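News > Automation > Grippers and End Effectors

Simulated trial compares two grippers on household reaching tasks

Engineers at Stoltex have finished the first stage of a comparison between two parallel-jaw grippers, run entirely in simulation. The stage covered 1837 attempts, divided between a stock gripper and a modified version with longer finger travel. Both were tested under the same controller, supplied by Temar, with the control loop set at 600 Hz.

Trial lead Omprakash Joshi said the aim was to separate faults of the hand from faults of the arm. Each attempt began with the gripper empty and the fingers apart. The wrist view was logged from the start of the approach. Joshi's team wanted to know how well the controller could place the fingers when most of that view held nothing but plain gray surface, with few edges to track.

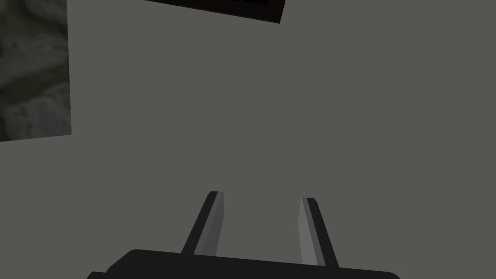
Approach errors

Most of the failed attempts were lost before contact. With the stock gripper, 69 runs ended because the controller misjudged the distance to a flat surface and stopped short. The modified gripper had fewer early stops but took longer to settle. Kayode Bashir, who wrote the logging tools, put the delay down to the filter on the wrist view and said it will be shortened before the next stage.

A second group of runs used the full two-armed robot model in a small bathroom. Small objects resting on the lid of a toilet tank give the arms little room, with walls meeting in a corner behind the working area. The torso also limits how far the elbows can swing.

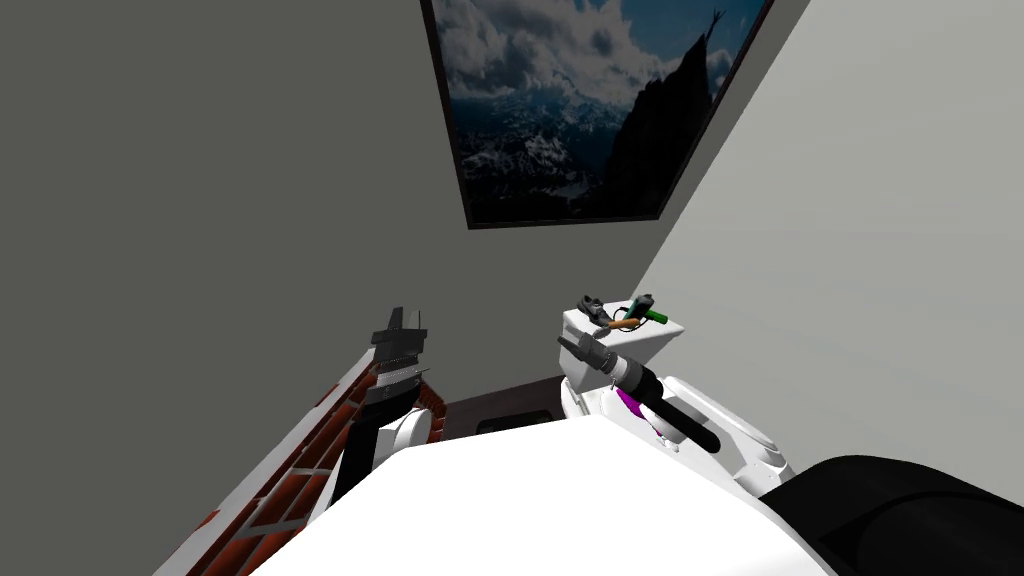 The planner was allowed eight seconds to find a path for both arms. When it ran out of time, the run was scored as a failure for the planner and left out of the gripper results. Bashir said this rule removed more bathroom runs than expected, and that the time limit may be raised.

The last group dealt with cables and plugs. Prongs are narrow, and a plug on a heavy cable can turn when a finger touches it off center. The team recorded the finger opening, the approach angle and the offset between the near finger and the plug. Runs in which a finger met a prong before the housing were logged separately. The modified gripper did better on offset, while the stock gripper held its angle more closely.
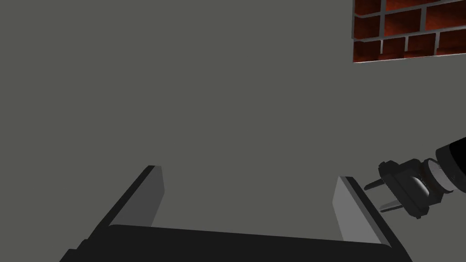

Musa Effiong of Michailidis disputed how much the plug results can show at this point, saying that cable stiffness in simulation is usually set by guesswork and that a small change in it could reverse the ranking. He asked for the stiffness values to be published with the scores.

Joshi said the values will be included in the full data release, planned for January. Bench tests with both grippers are to follow at Radton, using the same controller settings.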